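Is a soft gripper worth the money? One buyer isn't sure yet

The integrator at Barajas has tried 2 grippers on the same arm since April, and she doesn't sound sold on either. The Pirari has thick, curved fingers. The Custon is a plain parallel jaw that costs $600 less.

"The brochure says 2000 cycles before the fingers need changing," she says. "I'd like to know what they were picking up."

Her own test is duller: small things off carpet, 49 tries each. The Pirari did better on round parts and worse on flat ones. She won't call that a win. "Flat is most of what we handle – so who is this for?"

What about Grovumance, the controller software that promises to close the gap? She shrugs. "It made the arm slower. Maybe slower is safer, but I didn't pay for slower."

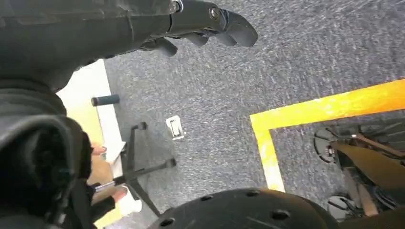
The gripper over the test floor, with a dark cylinder and a small white part on the carpet.

She'll keep both until the lease ends. "Ask me after we've run it on dusty parts," she says.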